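Listening Before the Vote: How Parish Newsletters Talk About Elections
Student project report, Religion and Public Life
Sivaprasad Subramaniam
05/04/2024

My project started with a question from my grandmother, who wanted to know why her parish bulletin had a full page on the local election and not a word about who was running. I loved that question! It took me the whole semester to get anywhere near an answer.

I read 275 issues of parish newsletters from the Jallach and Ilemska districts, covering the last two election cycles. Most came from the diocesan library, where the older ones are kept in boxes by parish and the newer ones are scanned. I also talked with 13 people who write or edit these newsletters now. Two of them had been doing it since before I was born, and both gave me far more time than I asked for.

For each issue I marked every item that mentioned voting, candidates, public office or peace during a campaign. Then I sorted the items by what they asked of the reader: pray, register, vote, stay calm, or help a neighbor get to the polls. Some items asked for several things at once, so I let them sit in more than one group.
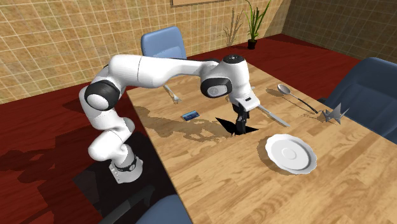

Prayer came first, which I expected. What I didn't expect was how practical the rest was. Bus times, what ID to bring, which hall had a ramp. One newsletter in Ilemska printed the opening hours of the polling place right under the Mass times, in the same type, and I think that small choice says a lot about how the editor saw the day.

Candidates were named in only 51 items, and nearly all of those were notices of public meetings where every candidate had been invited. The editors I talked with were careful about this. One told me she reads each line out loud and asks herself if a person from the other side would still feel welcome in the pew.

The two districts differ more than I thought they would. Jallach newsletters lean on letters from the bishop, often printed whole. Ilemska editors write their own short pieces – some of them really beautiful – and quote the bishop in a line or two. My advisor, Dr. Namboodiri, suggested that parish size might explain part of this, and I would like to test it properly.

There are limits. I read only English-language issues, and a few boxes had gaps of several months. Next April I hope to add the Dririx parishes, whose newsletters were still being scanned when I finished.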